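Sistbridge Language Circle
Minutes of the meeting held on 20 April 2025
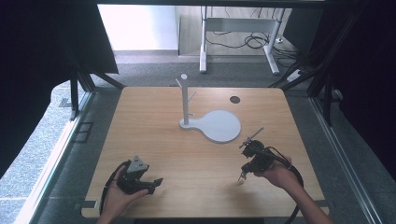 White mug stand on the wooden table.

Present: the chair, the secretary, the summer trip organiser and nine members. Apologies from the Italian table, sent in Italian and, after a short discussion, accepted.

1. Minutes of the March meeting
Agreed, once "pubic reading" had been corrected in item 4. The secretary wishes it recorded that the spellchecker saw nothing wrong with it.

2. Idiom booklet
The booklet now stands at 114 entries against a planned 60. The French table supplied most of the extra ones and was asked to stop. Two entries were queried. "Poser un lapin" (to stand someone up) stays, with a note that no rabbit is involved. The German entry about only understanding "train station" stays too, though the beginners' group felt it was aimed at them.
It was asked whether English idioms should go in for visitors from Mallau. Members were invited to explain "Bob's your uncle" and the item was closed when they could not.
Action: French table to cut its list. German table to check its capital letters.

3. Summer trip to Mallau
The coach holds 44. Bookings are healthy, meaning that more people have said yes than have paid. The no-English rule will apply from the moment the coach leaves Sistbridge. Last year it lasted as far as the ring road — a motion to allow English for travel sickness was carried with one against.
The evening of poems will be repeated. Each team writes in the language it is learning, and rhyming dictionaries are allowed. Poems about the coach are discouraged after last year, when there were five.
Action: trip organiser to chase deposits, in any language that works.

4. Beginners' evenings
Attendance is up. The tutor reports that the group can now order coffee in the present tense and regret it in the past. The subjunctive was proposed for the autumn and met with silence.

5. Textbooks
The Drorik course was compared with the Phuthong one. Drorik has better grammar tables; in Phuthong, people talk about something other than their luggage. Members voted for Phuthong by 2 votes. The Drorik books will stay on the shelf for anyone who has lost a suitcase.

6. Any other business
A member asked if the Scrabble set could have accents added. The chair ruled that pencil was not the answer.
The biscuits were raised again. Deferred.

Next meeting: to be confirmed by email, in English.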